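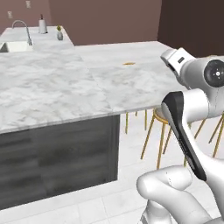

White marble, soft gray veining, diagonal seam

Terbridge Old House List
Re: Marble – talk me out of it?
1st June

Fadime Kılıçarslan wrote:

> Hello all. We are finally redoing the kitchen in the Bindow Street house
> and I have fallen for white marble. My sister says it stains if you look
> at it. My contractor says "quartz" every time I open my mouth, like a
> bird. I cook a lot, I use lemons, and there are two children who treat
> grape juice as a building material. Has anyone lived with marble for
> longer than a honeymoon? Also, Trương's yard wants me to pick my own
> slabs and I have no idea what I am supposed to be looking at. I nodded a
> lot last time and came home with a brochure.

Fadime,

You asked to be talked out of it, and I'm the wrong person. I've had a marble counter for nearly 32 years and I would put it in again tomorrow, knowing full well that it looks like a bar top in a town with one bar.

Your sister is half right. People use "stain" for everything, but there are two separate kinds of trouble and they call for different kinds of swearing.

Stains

A stain is something that soaked in: oil, coffee, red wine, your children's grape juice. Sealer slows it down and buys you time to find a rag. I use the Zundale stuff from the hardware store, twice a year when I'm virtuous, which puts me at whenever I notice water no longer beads up. Wipe on, wait, wipe off, open a window. My one real stain came from a bottle of olive oil that leaked under a tray while we were away in February. I pulled most of it out with a paste of baking soda and water under plastic wrap, left overnight and repeated until I got bored. There is still a shadow. I keep the toaster on it.

Etching

Etching is the one the lemons do. Acid eats the polish and leaves a dull mark, and sealer does nothing about it at all, whatever the man at the home show told you. Vinegar, tomato, wine, some bathroom cleaners, same story. On a shiny finish you'll see every ring. On a honed finish the marks are still there but have less to show up against. If you cook with lemons, get honed. If you get polished anyway, you'll have a honed counter in a few years, done by hand, unevenly, by your family.

Picking slabs

Go to Trương's in the morning and ask them to stand the slabs up out in the yard, in daylight. Wet a patch with a sponge so you can see the veins properly. Run your hand over the whole face and ask about anything your fingernail catches in. Some of those lines are just the stone being stone, and some are cracks with filler in them, and the yard knows which is which if you ask straight out.

Then ask to see them side by side. Mine were cut from two slabs that I looked at on different days, and I own a counter where one half is cream and the other half is frankly blue. Guests are polite about it.

Seams

You didn't ask, but you will have one if the island is any size. Make them mark it on the drawing and get them to tell you where it goes before anybody cuts. Keep it away from the sink cutout. Mine landed exactly where I roll out dough, so for three decades I've been picking flour out of it with a toothpick. The installer said I'd never notice it. He has since retired, somewhere warm I assume.

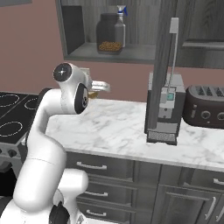

Quartz, to be fair to the bird

My neighbor has it and it's fine. Lemons don't bother it. She did set a roasting pan down on it straight from the oven and now there's a pale patch beside the stove, so trivets all around no matter what you buy. She also paid more than I expected. When I had a replacement piece priced at Trương's for the stretch by the window, the marble was quoted at 91 a square foot, installed, and she told me hers came in higher. Get it in writing either way, with the sink cutout and the edge included. Those have a habit of turning up on a second page.

One more thing. Ask Trương's for an offcut and take it home. Leave half a lemon face down on it, pour some juice on the other end, go to bed. If you can look at it in the morning and still eat breakfast, order the slabs. If you find yourself scrubbing it in your pajamas, your contractor has won.

You're welcome to come see mine. I'll move the toaster.

Hank

P.S. Whoever borrowed the long level from the tool shelf, I need it back before I hang the pantry door. It's the yellow one with my name on it in three places.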